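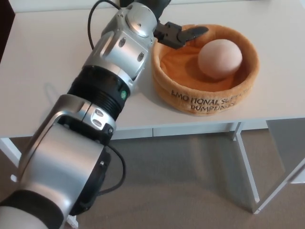
Silver-and-black arm over a white table

Avden Tela 50 stage monitor

We've been wanting a proper floor wedge in the hire range for ages, and the Tela 50 is the one we kept coming back to. It's loud, it's clear, and it stays clear when the drummer gets excited (they always do!).

Singers will notice the middle first. Vocals sit right at the front without that harsh edge you get from a lot of small wedges, so you can hear yourself over two guitars and still have some hearing left for the drive home. Manikandan Arumugam took a pair out with his band Joseph for the summer festivals and came back asking for four – he had them on an outdoor main stage in front of 2,000 people and never once had to wave at the monitor desk.

The cabinet tips to 2 angles, a low one for big stages and a steeper one for pubs where you're practically standing on top of it. There's a handle on each side, and the grille comes off with a coin if somebody's pint goes in.

What you get
Tela 50 wedge, single
Padded cover
Mains lead and 20 metre signal cable

Works with
All Avden desks, and the Cenamov in-ear packs if half the band wants wedges and half doesn't

Hire or buy
Hire is by the night or by the week, and pairs are matched before they go out. New stock for sale arrives in September, in black only for now.

Page updated 2023-08-14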